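Sundeo Home Rooms: simulation package for household robots
Open day at Pescombe, 10 Feb 2021

Sundeo Home Rooms is a set of furnished virtual rooms for training and testing of household robots. It is made by Kallio and it works together with the Clalta controller. At our open day in Pescombe the visitors can see the software running live and try it with their own hands.

The demonstration takes 43 minutes. Oona Eskola, who leads the room modelling, will start a simulated home and let the controller work in it. On the big screen you follow the rendered views, so you see the furniture from close range and from unusual angles. The small items, such as the potted plant on the wooden table, are separate objects and you can move them in the editor.

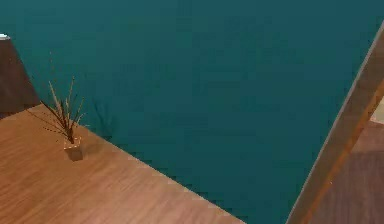 What is in the package

3 home layouts, each with its own colours and furniture
More than 2,000 object positions, ready to load
Editor for moving furniture and changing of light
Export of rendered views and robot log in one folder

The living area is the part which visitors ask for most. A sofa is a good test for navigation and also for finding objects, as things are often left on the seats. In the demonstration we use a sofa with a laptop and a small flat item lying on it, and a side table next to the armrest. You can choose the task yourself and Oona will set it up while you wait.
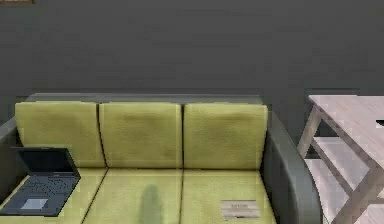 Three-seat sofa with open laptop, rendered in Sundeo Home Rooms.

Visiting us

Each group has 10 places, so please book before you come. Bring your own laptop if you would like to try the editor after the demonstration. Trial licences were renewed in January and can be picked up at the front desk. Parking is behind the building, and the entrance is on the same side.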